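Product review: Mastberg handled kitchen bowl and cutting board set
Reviewed by Ekaette Ibrahim for the Nunley Household Equipment Review
2020-05-14

The Mastberg set is sold to people furnishing a first kitchen, and it consists of one round bowl with light-blue handles and one pink cutting board. The review panel was asked to consider whether the set is suitable for shared student flats, where storage is limited and equipment is used by several people in the course of a day.

Both pieces were used over 19 days for the preparation of cold meals, fruit and packed lunches. Washing was done by hand, as the maker's leaflet advises.

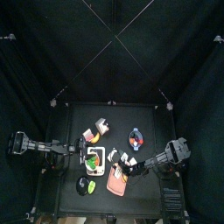
The bowl is the stronger of the two pieces. Its handles give a secure hold when it is carried from worktop to table, and they remain comfortable with damp hands. It holds 500 g of cut fruit with room left for stirring. The rim pours tidily if the bowl is tipped slowly, although thin dressings tend to run back along the outside. Members of the panel who keep fruit and snacks on the table used it as a serving bowl on most evenings and made no complaint.

The cutting board is adequate. The surface took light knife marks within the first week, chiefly from bread, and these held a faint stain after beetroot had been prepared. The stain faded after treatment with bicarbonate of soda. The board is a little short for a large loaf, and users who bake may wish to keep a longer one for that purpose. It also moves on a smooth worktop unless a cloth is laid beneath it.

Seo-ah Hong, who assessed the set for storage, found that the board stands upright in a gap of 6 cm beside a cupboard wall. The bowl is more awkward. Its handles increase the width it needs on a shelf, and it does not sit inside the Stivix mixing bowls already supplied to the flats. Residents with a single cupboard should measure before ordering.

The set does not include a cooking pot, and the leaflet refers buyers to the separate Đào range - a reasonable arrangement, though the shop page could state it more plainly.

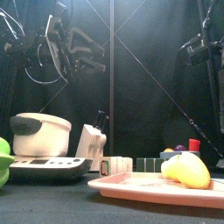 Can the bowl be used for hot food?
The leaflet permits warm food for serving but advises against boiling liquids, and the bowl should not be placed on a hob or in an oven.

The panel recommends the set for general use in shared kitchens, with the reservation about shelf width noted earlier. A further order is to be considered in August, when the condition of the boards will be checked again.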